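Trerkerside Circular: Household and Workplace Technology

Can a machine tidy up yet?

Members of the Trerkerside network have asked on several occasions whether automated help with ordinary chores is near enough to plan for. The question was put to both of our partner organisations, Emwood and Zollum, during the March round of visits, and the replies have now been received. This item sets out the position as the Technology Group understands it on September 2, 2020.

The short answer is that machines do well where the task never changes. A packing line that handles one carton in one position can be automated today, and several members have done so. A kitchen drawer, a toy box or a returns bench presents a different problem. The objects vary in size and colour, they lie at any angle, and they are seldom in the same place twice. A person deals with this without thinking. A machine must find each object, decide how to approach it, close on it with the right force and let go of it in the right place.

Small desktop arms have made it much cheaper to study the problem. Many of their parts can be produced on a 3D printer, and the motors are of a kind long used by hobbyists. Picking up loose toy bricks and placing them in a bin has become a common trial, as the bricks are hard enough to survive being dropped and small enough to show up any error in the grip.
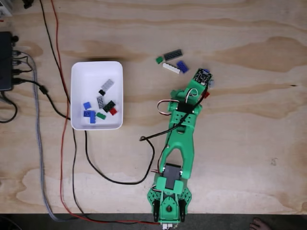

Opoku wrote to the Group after reading a draft of this item and took a more cautious view. The letter argued that clearing bricks from a table should not be counted as a chore at all until the machine can also cope with the sock, the biscuit and the sheet of paper that lie among them in any real home, and asked that the Group say so plainly. The Group accepts the point. Soft and flat items remain very difficult for a two-fingered grip, and trials that leave them out will give a flattering result.

Members should also take care when reading claims of success. A machine that completes 700 attempts out of 1000 may sound promising, yet in a workshop it would leave 300 items for someone else to pick up, and that person would need to remain close at hand. Speed should be considered alongside accuracy. If a task takes a member of staff 30 seconds, the time allowed for the machine ought to be stated next to it, together with any time spent resetting the bench between attempts.

For the present, the Group does not advise members to set aside funds for general tidying or sorting by machine. Single, fixed tasks may be worth a modest trial, provided that a written record is kept of every failed attempt and of every occasion on which a person has to step in. Forms for this purpose may be obtained from the Trerkerside office, and completed forms will be shared with Emwood and Zollum unless the member asks otherwise.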